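Storkedeck's "free returns" pledge comes with plenty of small print

Sep 10, 2026
By the Consumer Desk

Online homeware shop Storkedeck says it has scrapped return charges for good. Read past the headline and the promise shrinks quickly.

The offer covers orders delivered through Trindex, the courier the shop has used since May, and only where the parcel is handed in at a collection point. Anyone who wants a pick-up from home still pays. So does anyone whose item weighs more than 26 kilos, a limit that rules out most of the furniture range.
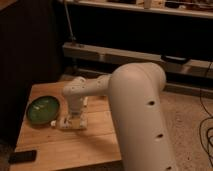
A green ceramic bowl on a wooden tabletop.

Storkedeck puts the number of collection points at 957. Its own map, checked this week, shows 217 of them marked "opening soon", with no dates given. Whole stretches of coast and countryside have none at all, and shoppers there would face a long drive to save a modest fee.

Then there is the refund itself. Money goes back to the customer's account "once the item has been assessed", and the terms allow 38 days for that. The old policy, the one with the charge, allowed two weeks. The shop did not say why a free return should take so much longer than a paid one, and it would not say how many returns it turned down last year.

It did point to a survey showing that shoppers are pleased with the change. The survey was carried out by Yatsenko, a research firm that Storkedeck paid for the work, and the questions have not been published.

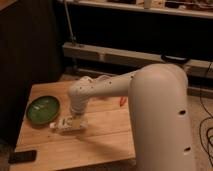

One reader, Rorier customer for years before switching, wrote to say the pledge had already let her down: she handed in a set of plates, was told the refund was on its way, and then got an email asking for the receipt again. "Free is fine," she wrote, "but I'd like my money back as well."

Rival shop Rorier still charges for returns and says it has no plans to stop. Its prices, at least, are on the first page.

Related
Why your parcel tracking says "delivered" when it isn't
Rorier raises minimum spend for next-day orders
Gift cards: check the expiry date

Last updated: 14:20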